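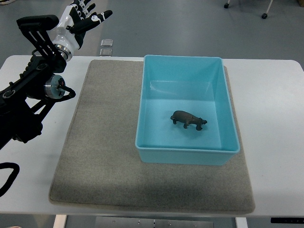

Siv Magnusson has read the new Altetari handling rules twice and trusts them less each time. "They count a grasp as good if the fingers close," she says. "Good for whom?"

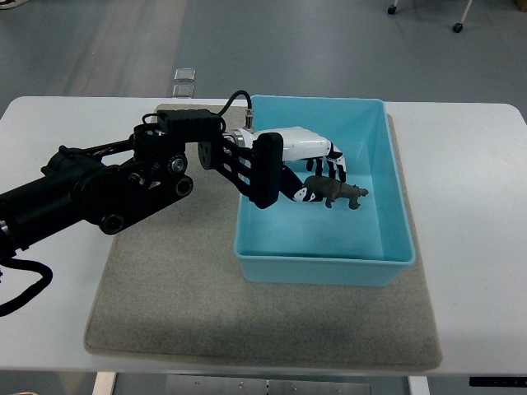
The hand in the bin at Solberg.

The draft rests on 2,438 trials. She wants the 132 dropped from the tally explained, trial by trial. "Throw out what you like and any hand looks safe."

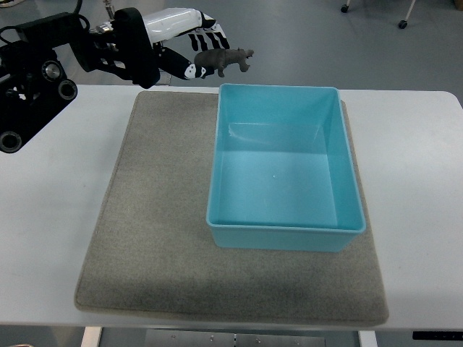 What a pass should mean

Magnusson would score the whole lift and the release. "A toy hippo forgives a lot. Show me the rule for something that doesn't."

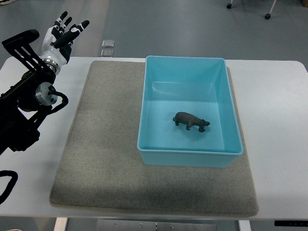
Next steps

Comments close in January. She has sent hers, and expects a form letter.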